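Evaluation Notebook — Solodero Hand Kit, Loan Unit
Entry 9, May
Kept by: Florence Sutherland
Read by: Georges Shboul

Purpose

To continue the review of the Solodero three-finger hand ahead of the purchase decision. The unit under test is on loan through Whiteley, the distributor, and carries the standard controller and the Vultano grasp software. The competing quotation from Grullico remains open and will be considered separately.

Setup

Controller restarted at 9:10 a.m. and left to warm up before homing. Homing completed on the second attempt. The first stopped with error 655, for which the manual gives only "joint reference lost." Georges has asked Whiteley for a fuller explanation; no reply at the time of writing.

The object set for this session was chosen to include items the vendor's own demonstration leaves out: thin wire eyeglasses in an open case, a flat plastic package, and a tape measure with a knotted cord attached. The lemon, the bowl and the small soda bottle, laid on its side, are retained from the previous entry for comparison. The package and the case were placed on the left, within easy reach of the hand, and the remaining items on the right.
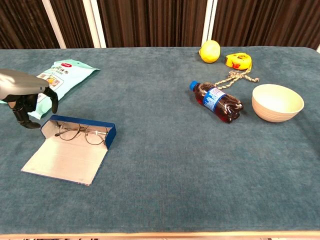 Observations

The lemon and the bottle gave no difficulty. The bowl was gripped by the rim each time, as the software recommends.

The eyeglasses remain the weak point. With the force limit at its lowest setting, the fingers closed on the wall of the case before reaching the bridge. Trials on this item were stopped after 5 attempts to avoid bending the frames.

The cord on the tape measure was twice taken for a separate object. Georges considers this a software matter — I agree, but it should be raised before any order is placed.

Log file 854 covers the full session and has been copied to the shared drive.

To do

Request written terms for replacement fingertips from Whiteley.
Repeat the eyeglasses trial with the narrow tips, if they can be supplied on loan.
Ask whether error 655 is covered under the service plan.
Georges to check the cable strain relief at the wrist before the next session.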